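Udard (patio heater)

Udard is a line of freestanding outdoor heaters sold for patios, decks and small yards. Made by Brivano, a home and garden company based in Iltum. Sold mostly online, through marketplace listings, with a smaller number going through hardware stores. The line replaced the older Vishwakarma heaters, which burned wood pellets and were dropped after complaints about ash.

Design

Steel body, painted. Three parts: base, post, reflector hood. The base holds a standard 20-pound propane tank behind a hinged door. Post comes in two pieces and is bolted together by the buyer. The hood is thin aluminum, shipped in four panels, and tends to arrive dented – a common theme in reviews.

The burner sits under the hood inside a wire guard. Lit by a push-button igniter on the early units, later by a battery one that takes a single AAA. A tilt switch shuts off the gas if the heater is knocked over. Wheels were an extra at first, then standard.

Models

Udard 15. The first and smallest. Tabletop size, runs on a one-pound camping cylinder. Weighs 15 pounds, hence the name, though the box lists it without the cylinder. Black only.

Udard Tall. Full height, the best known of the line. Sold in black, bronze and a hammered gray that was discontinued early. Most spare parts on the market are for this one.

Udard Wall. Electric, for covered porches. Shares nothing with the others except the name and the knob. Not sold in every state.

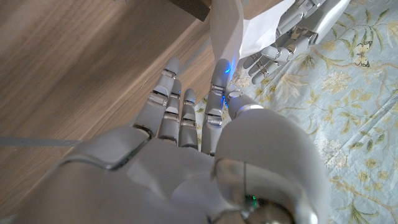 One buyer of the Tall wrote on the company's product page that the heat was fine out to the second chair and then just gone, and that a breeze from the side made it worse, so anybody with an open deck should plan on two. The comment was marked helpful 141 times, more than any other on the page. Brivano answered under it with a link to the wind screen, sold seperately.

Assembly

The manual gives 45 minutes. Reviews mostly say longer. The bolts for the post and the bolts for the hood are nearly the same length and come in one bag, unlabeled, and putting a hood bolt in the post leaves the thing wobbly. A later manual has a life-size drawing of each bolt to compare against. Protective film on the panels has to come off before the first lighting, otherwise it bakes on.

Gas connections should be checked with soapy water each time a tank is changed. The company advises a clear space of three feet on all sides and does not approve any of the gas models for tents, garages or enclosed porches.

Sales and pricing

Early sales were slow. The Tall was listed high, then cut in January, when few people were shopping for patio goods, and the lower price stuck. Brivano said it sold roughly 744 units in the first season, all models together. No later figures have been published. Prices on marketplace listings change often, sometimes twice in a day, and sellers usually add a note saying so. Refurbished units turn up in the fall – no igniter warranty on those.

Reception

Mixed to good. Praised for quick warm-up, easy tank changes and a door that shuts properly. Criticized for the hood, the bolts, and paint that chips near the base, where rust starts. The cover sold with it is too short by a few inches and leaves the wheels out in the rain. Several reviewers bought a grill cover instead.

The Udard 15 got weaker reviews. Cylinder runs out in a evening, and the low setting is hard to keep lit.

Replacement parts

Igniters, knobs and wire guards can be ordered from Brivano directly. Hood panels only as a set of four. Regulators are a standard type and any hardware store has them. Parts for the Vishwakarma pellet heaters are no longer made, and the burn pots do not fit anything in the current line.

See also: Fire pit; Chiminea; Propane regulator

Page last changed Sunday, August 5, 2018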